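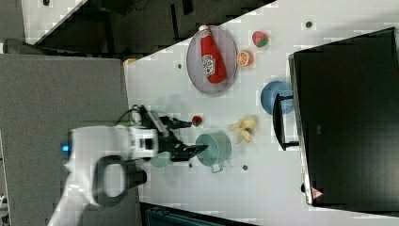
The Jurkport Table Clearing Challenge is a student robotics competition held each May in Jurkport. Teams program a single robot arm with a two-fingered gripper to sort tableware and food items on a white table. It is open to secondary school clubs and first-year college classes. The rules are maintained by Padmavathi Panicker, who wrote the first version as a course project.

History

The event grew out of an evening class in Korthorpe, where students shared one arm and worked in turns. Kerttu Hyvönen, the class instructor, set a final assignment in which a plate, a bowl and a mug had to be moved to marked positions. Food items were added the following year after teams began to rely on fixed coordinates. The contest moved to Jurkport when the Korthorpe room became too small. The current rule book was issued on 17 May 2019 and replaced a points table that had been revised several times.

Format

Each team receives the same arm and gripper and may change only the software. The judge lays out the table before each run. Items are drawn from a common set that includes plates, bowls, mugs, a ketchup bottle, and fruit such as a strawberry, an orange half and a banana peel. Items may lie on their sides, and one item may rest on another. A bottle lying on a plate must be lifted off before the plate is moved.

A run ends when the program reports completion or when a team member presses the stop button. Teams may not touch the table during a run. A restart is allowed once, with a penalty.

Scoring

A run is worth up to 100 points. Points are given for each item placed in its correct zone and taken away for items dropped on the floor. Contact between the arm and the table edge costs five points. Ties are broken by run time. The highest season total on record is 858, set by the Nair club under team captain Lavanya Kartha.

Ovier software

Most teams use Ovier, a control library written by Annapurna Fernandes and Divya Mudaliar while they were members of the Korthorpe class. It handles arm motion, gripper opening and camera calibration. Object recognition is left to the teams. The library comes with a practice set of 1498 labeled table layouts, of which 159 contain stacked items. Teams may add their own layouts but must share them before the contest opens.

See also

Korthorpe evening class
Nair club
Ovier (software)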